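**Sastwood Audio - Mitarbeit Prüfplatz und Zubehör (m/w/d), Teilzeit**

Kennziffer 2327

Sastwood prüft und sortiert gebrauchte Tontechnik für den Verleih. Für den Standort Veveslow suchen wir zum März eine Person, die den Prüfplatz für Mikrofone, Stative und Kleinteile betreut. Die Stelle ist auf 2 Jahre befristet, eine Verlängerung ist möglich.

## Aufgaben

- Annahme und Sichtprüfung von Mikrofonen, Klemmen und Stativfüßen
- Zuordnung loser Kleinteile und Werkzeuge zu den Sets
- Erfassung der Bestände in der Datenbank Skondar
- Aufbau und Rückbau der Tischplätze nach Belegungsplan

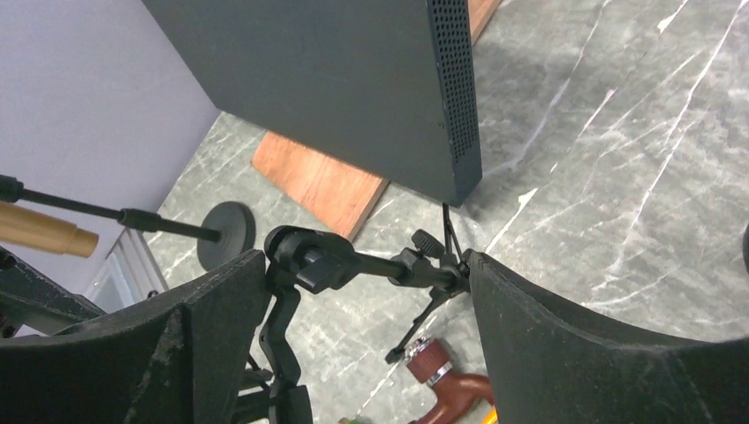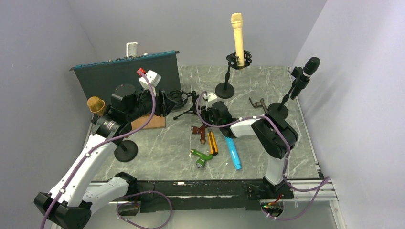

Der Bestand umfasst derzeit 1000 Positionen, überwiegend Sprachmikrofone und Zubehör aus Rückläufern unseres Partners Keskinen. Jede Position wird einzeln geprüft, gereinigt und mit Zustandsklasse eingetragen. Mikrofone wie das cremegelbe auf dem Stativ mit rundem, schwarzem Fuß werden zusammen mit ihrer Halterung erfasst - Klemme, Stange und Fuß erhalten jeweils eine eigene Zeile. Kleinteile ohne Zuordnung kommen in die Klärung und bleiben dort bis zum nächsten Abgleich.

## Anforderungen

- abgeschlossene Ausbildung in Veranstaltungstechnik, Elektronik oder Lagerlogistik, alternativ einschlägige Berufspraxis
- sicherer Umgang mit Steckverbindern und gängigen Halterungsgewinden
- sorgfältige Dokumentation in deutscher Sprache
- Lötkenntnisse von Vorteil, nicht Bedingung

## Rahmen

Die Arbeitszeit ist auf die Vormittage verteilt, Beginn 8:30 Uhr. Einarbeitung erfolgt am Prüfplatz. Für Fachkurse steht ein jährliches Budget von 470 Euro zur Verfügung. Homeoffice ist bei dieser Tätigkeit nicht vorgesehen.

Bewerbungen bitte als eine PDF-Datei mit Lebenslauf und Zeugnissen über das Stellenportal, unter Angabe der Kennziffer. Ein Anschreiben ist nicht erforderlich. Reisekosten zum Gespräch werden nach vorheriger Absprache erstattet.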